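House rules for working with robot arms

I've been meaning to write these down since January, when Qusai Haddad came up from Talholm to spend a long afternoon with us and asked, very politely, whether we had anything on paper. We did not. We had a lot of habits, and a few of them were good ones, but they lived in my head and came out mostly as me calling "wait, wait, wait" from across the room. So I went home and typed up a page, and then another page, and what follows is the version that survived a couple of months of people actually reading it (and penciling rude things in the margins, bless them).

I should say I'm not a safety engineer. If you work in a factory you have real standards to follow and you should go read those. My rules are for people like us, working in ordinary rooms with ordinary furniture, where the arm is small and the temptation is to treat it like a desk lamp.

Before anything moves

Look at the floor first. I know everybody wants to look at the arm, but I've stepped on far more cords than I've been bumped by grippers. Know which plug feeds what, and be able to reach the one that matters without climbing over a chair. Then check the cable on the arm itself, with the arm parked, and make sure there's enough slack for the full reach and no loop that could catch on a table edge.

Close the fingers all the way once, slowly, and look at them from straight on. They should meet evenly along the seam. If they don't, stop and fix it, however late it is and however good the snacks are. 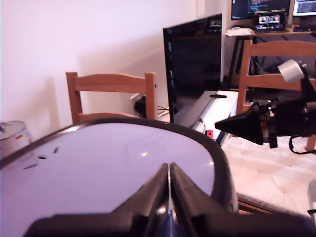
One person drives, one person watches

We were terrible at this one for the longest time. The person driving has hands on the controls and eyes on the fingers, and that's plenty for one human being. The second person watches everything else, and is allowed to say "stop" for any reason, including a silly one. You stop first and discuss it afterward. I have said "stop" over a moth and I'd do it again!

The log says 563 runs so far under the Stinura plan, out of a target of 3164, so we've got a long road ahead and I would like all of us to still be friends at the end of it. Twenty minutes of driving, then swap. We tried 40 and people got sloppy and a little short with each other.

Laptops and paperwork stay on the desk. Chairs get pushed back out of reach before the arms wake up, and you put them back where you found them when you're done, please and thank you.

Things with plugs

Kitchen appliances get their own section, mostly thanks to the long argument we had about the rice cooker. I love that rice cooker. It's a big round thing and so shiny that you can watch yourself worrying in it. My rule is that a light on the front means it has power, whatever anybody tells you about having switched it off, and anything with power gets checked by a person before a gripper goes near it. No water inside during practice, ever. If the inner pot comes out, it goes on the table in plain sight and the driver gets told.

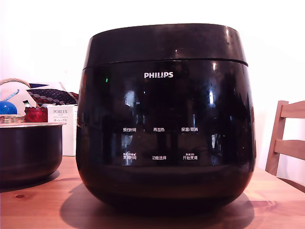
Rice cooker with the green light on and the inner pot out beside it.

Glass is the other thing. Small jars go toward the wall, and if a task doesn't need one it can go back in the cupboard until dinner. Same with boxes that stand up tall, which have a way of going over when somebody's elbow gets excited.

When something goes wrong

Write it down the same day, in the notebook, with the time. I don't mean only the crashes. I mean the near things too, the moment when the arm went a bit farther than you expected and you both laughed. Those are the entries I go back and read. Put your name next to it, and I promise there will be no scolding, because my own name is in there more than anyone's.

Qusai has asked for a copy to hang up in Talholm, so I'm going through it once more this week to fix the spelling. If you've got a rule of your own that I've missed, leave it in the comments and I'll try it out on my long-suffering friends.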